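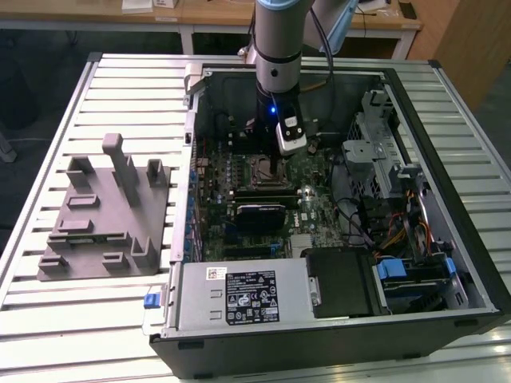 Last changed: Tuesday, March 20, 2018

Search this site Enter keyword Go

How to Learn a Fiddle Tune by Ear

Most session players learned their tunes from other players, and sheet music only gives you the bare bones of a reel or a jig. The method below works for any tune with two parts of eight bars each. It assumes you can already play a D scale and a G scale in tune.

1. Pick one recording and stay with it.
Choose a solo or duet recording at a moderate speed. Band recordings are harder because the guitar covers the low notes. For a first tune I give students Skultetti's Polka or The Road to Barico, both in D and both without position changes. Do not compare versions yet. Two fiddlers will play the same tune with different notes in the second part, and you will end up with a mixture of both.

2. Listen before you touch the fiddle.
Play the recording 24 times over a few days, in the car or while cooking. You are ready when you can hum both parts all the way through without the recording. If you lose your place at the turn into the B part, keep listening.

3. Find the home note.
Stop the recording on the last note of the tune and match it on your fiddle. In most cases that is the key note. Play the scale from there up and down, slowly, and check whether the seventh note is sharp or natural. A lot of tunes that sound like D major have a C natural in them.

4. Learn the first two bars.
Slow the recording down if your player allows it. Play two bars, stop, and play them back. Leave out rolls, cuts and grace notes for now and use one bow stroke per note. Repeat until you can do it three times in a row with no mistakes, then go on to the next two bars.

5. Join the phrases.
In many reels, bars five and six are the same as bars one and two, so half of the work is already done. Practice the joins by themselves - the last note of one phrase and the first three of the next. That is where people stop and hunt for the string. 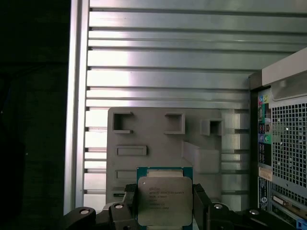
6. Put the bowing in.
Once the notes are steady, start slurring. Igor Kováčik taught a simple pattern at his September workshop in Britance: slur into the beat, then play the next two notes with separate bows. Try it on the A part only. If the tune starts to drag, go back to single strokes for a day.

7. Add one ornament.
Choose one long note in each part and put a cut on it. Leave the rest plain. Rolls can wait until the tune is up to speed.

8. Play with the recording.
Go back to full speed and play along quietly. Drop notes if you have to, but keep the first note of every bar.

9. Keep the tune.
Write the name and the first three notes in a small notebook. I use the Rautiainen pocket books, which fit in the case. Play each new tune every day for a week, then once a week after that. A tune left alone for a month will usually come back after two or three listens.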